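Folding Lessons

At Ristden, the cloth program starts with a person, a table and a hand-held gripper. The operator squeezes the gripper to close two padded fingers, and a camera mounted on it records what the fingers meet. No robot arm takes part at this stage. The recordings are the examples from which a control model, named Brelia, later learns to move an arm by itself.

Cloth is a hard subject. A box keeps its shape when it is picked up, while a napkin takes a new one every time. Brelia's first training set held 209 recordings, all made on a bare bench in the Endale workshop. The model did well on that bench and poorly on every other surface.
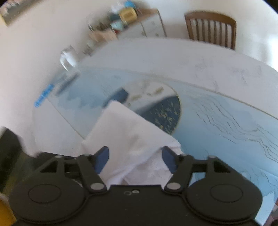
The second round moved into lived-in rooms. Operators were told to leave tables as they found them and to vary the grasp point, the height of the lift and the speed of closing. Each recording lasts nearly 40 seconds and covers one task – lift, spread, fold or hand over. Failed grasps are kept and labeled. The team found that a set made only of clean grasps gave the model no way to recover from a bad one.

Shirts came after napkins. A shirt has two layers at most points, and the fingers can close on one or both. The operator marks which was intended, and a reviewer checks the label against the video.

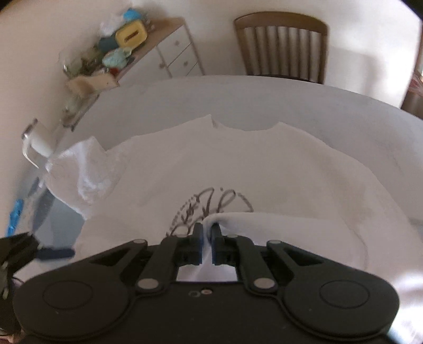

A fold of a white T-shirt held between the gripper's fingertips.

Review is the slow part. Of 23 shirt recordings examined in June, 14 passed without changes. Most of the others had a start time set too late, after the fingers had already touched the fabric. The next set, planned for the Jukcombe site, will add towels and pillowcases under the same labeling rules.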